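**Usuga Stationers to Wrap Your Terrible Gifts Again This November**

*Clunduvby* — Usuga, the stationery shop on the corner by the bus depot, will reopen its gift-wrapping counter in November, ending a break that the shop calls "seasonal" and its customers call "since the ribbon incident."

The counter will run through the holidays from the back of the store. Wrapping costs $3 for anything that fits in a bag and $5 for anything that doesn't. Bicycles, floor lamps and live animals will be quoted separately, and the shop would prefer not to be asked about the last one.

"People bring us a canoe paddle and say, can you make it a surprise," said Consuelo Quintero, who owns Usuga. "We can make it red. It will still be a paddle."

Quintero has hired two wrappers for the season. Deisy Cusi spent last winter at a perfume counter and can tie a bow while holding a conversation about somebody's divorce. Walter Yupanqui comes from the shop's own map department, where he has folded things for years without thanks.

Customers who would like to do the job themselves can sign up for the shop's evening class, "Corners: An Introduction." It starts at 6:30 p.m., lasts as long as the tape does, and includes a cup of cider. No experience is needed. Past students have included a retired surgeon, whose corners were the worst in the room.
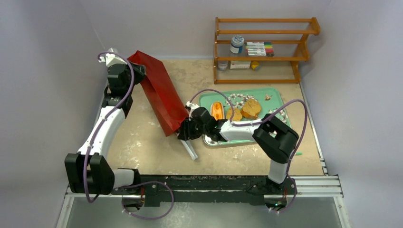 *A large red paper bag, held up over the tabletop.*

New this year is a line of plain paper bags from Rilel, a small paper goods maker that shares a parking lot with Usuga and, until recently, a grudge over it. The bags come in red, green and a brown the company insists on calling "walnut." They carry no snowmen, no glitter and no greetings of any kind.

"You can use it in December and again for a birthday in May," said Rostam Zarei, the founder of Rilel. "My family has been passing the same bag around for years. At this point we look forward to the bag."

Usuga will also take back gift bags in decent shape, whoever made them, and pay 50 cents in store credit for each. Decent shape means both handles and no gravy. Returned bags will go into a bin by the register, free to anyone who needs one in a hurry.

The counter opens at 10 a.m. and closes at 7 p.m. Anyone arriving at 6:55 with a drum kit will be served, but will not be offered cider.

**Press contact:** Aníbal Taipe, at the front desk of Usuga, Clunduvby. He prefers visitors to phone calls, and mornings to afternoons.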